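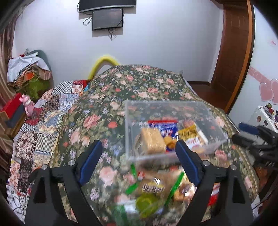

La caja transparente con los aperitivos de casa.

Caja transparente Lekis: opinión tras varias semanas de uso

Compré la Lekis en junio para guardar galletas, barritas y sobres sueltos, que hasta entonces iban en una bolsa dentro del armario. Me costó 15 euros en la tienda Lozano. Es una caja de plástico transparente, sin divisiones, y la uso sin tapa.

Lo mejor es que se ve el contenido sin sacarlo. Los envoltorios de colores se distinguen a través de la pared, y una galleta de barquillo se reconoce enseguida. Antes compraba repetido porque no sabía lo que quedaba en la bolsa. Ahora miro la caja y hago la lista.

También tiene pegas. Al no llevar separadores, lo pequeño acaba en el fondo y lo alto tapa lo que hay detrás. Yo pongo los paquetes de pie y dejo los palitos abajo, pero basta con que alguien rebusque para que se mezcle todo. Las paredes cogen huellas con facilidad – se limpian con un paño húmedo y jabón, sin estropajo, que raya.

La tengo en el dormitorio, que hace también de sala, y pasa el día en la mesa del mantel de flores. No ha marcado la tela. Para moverla conviene usar las dos manos cuando va llena.

Antes tuve una Skikberg de cartón forrado, más bonita, que se deformó en 4 meses. La Allik que usa mi cuñado Ruben Vandenberghe trae tapa, pero cuesta 8 euros más y ocupa bastante sitio.

Para paquetes cerrados la recomiendo. Para galletas abiertas, no: se ablandan, y para eso sigo usando una lata.

Publicado el 1 de agosto de 2022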